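Flultby Tool Library: Progress Report to the Marar Fund
Jan 10, 2023

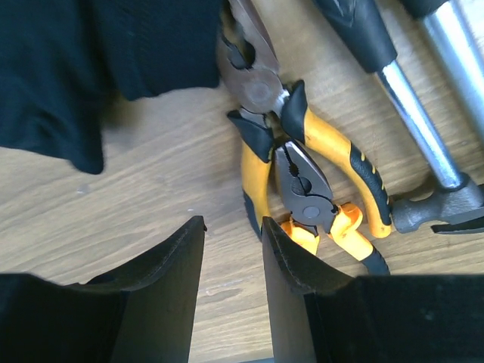
Dear Hema Reddy, thank you again for your patience while we got our feet under us. When we wrote to you in July we had a storeroom full of donated tools and not much idea of what was in it, and I'm very happy to say we now know! The sorting is finished, and 124 tools have been checked, tagged and put on the lending list. Hand tools came first, because they are what our neighbors ask for most. Pliers and a hammer laid out on a light wooden tabletop with a dark cloth nearby is pretty much how our sorting sessions go, and I've grown fond of the sight (my family would tell you too fond). Anything with a stiff pivot or a doubtful handle goes to the repair shelf until somebody has time to see to it, and I'm afraid that shelf is still fuller than I'd like.

On the money side, $900 of your grant went to shelving and hooks, and $199 to oil, wire brushes and tags. We had hoped to buy a second vise as well, but the one we wanted went up in price, so that will wait for spring.

Lending opened with 20 households from the Ditow Street side, all within walking distance. A few borrowers have brought things back cleaner than they left, which was a lovely surprise. The late returns have been mostly saws.

Next we'd like to start an evening class on simple home repairs, and I will send you the dates once the room is booked.

With warm thanks,
Venkatesh Unnithan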